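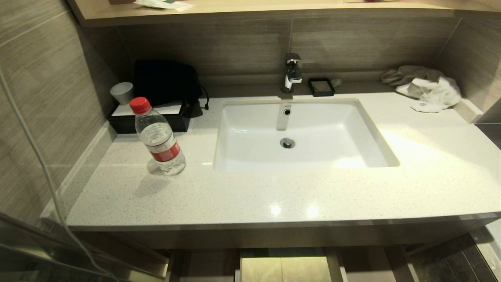

Figure 7.1 An undermount sink with a single-lever mixer faucet.

Chapter 7
Water Supply Inside the Building

7.1 Introduction

Chapter 6 followed water from the treatment plant to the property line. The present chapter deals with the last part of the route, from the meter to the fixture. Pipe runs are short here and flows are small, but the pressure losses per foot are often larger than anything found in the street main.

A building supply system has to do two things at once. It must deliver enough flow at the highest and most distant fixture, and it must keep the pressure at the lowest fixture within the limit set by the local code. In a house of two floors these demands seldom conflict. In a tall building they nearly always do, and the system is then split into pressure zones (Section 7.5).

7.2 Fixture demand

Fixtures are not all used at the same moment. Adding the full flow of every faucet, shower and toilet would give pipes far larger than needed, with slow-moving water and long waits for hot water at the tap. Designers work instead with a probable peak demand, found by giving each fixture a load value and reading the combined flow from a curve.

The method is well suited to large groups of fixtures. For small groups it is less reliable, as one or two fixtures running together can make up most of the load. Worked Problem 7.2 shows the size of the error for a single apartment.

The Blackwood building, used throughout this chapter, is an apartment block with 159 units and a total load of 857 fixture units. It takes its supply from the Clalledham main through one meter. A storage tank on the roof holds up to 2,000 gallons.

7.3 Pressure losses

Pressure is lost in four places between the main and the fixture: in the meter, in the pipe wall friction, in fittings and valves, and in the rise to the fixture. The last of these – the static loss – does not depend on flow. It equals 0.433 psi for each foot of height and should be subtracted first. The pressure left after this step, less the pressure needed at the fixture, is what the designer can spend on the other three.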